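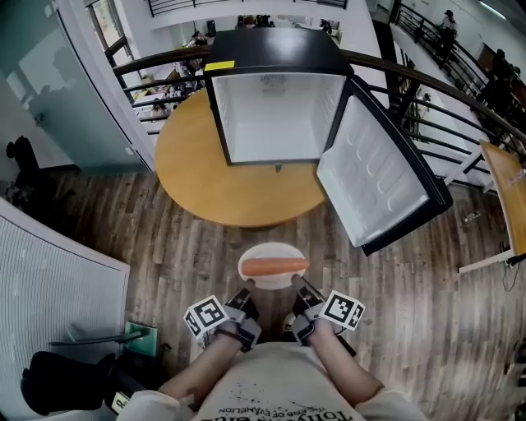 Carrot on plate, fridge door open, both grippers in hand.

Home | Notebook | Procedures | Contacts

Dec 26, 2022 — Handheld gripper practice, Grinda protocol

The following rules apply to all further recording under this protocol.

1. Both fiducial markers are to be checked for dirt and loose mounting before each block. A block is 3 episodes.
2. The operator keeps the finger tips clear of the fridge door at all times.
3. Episodes with a dropped object are kept and flagged. They are not to be deleted.

L. Pasichnyk asks that rule 3 also cover the November set, 204 episodes. S. Sheikh to confirm. Marker spacing on the left unit still to be measured.

2 comments | 0 shares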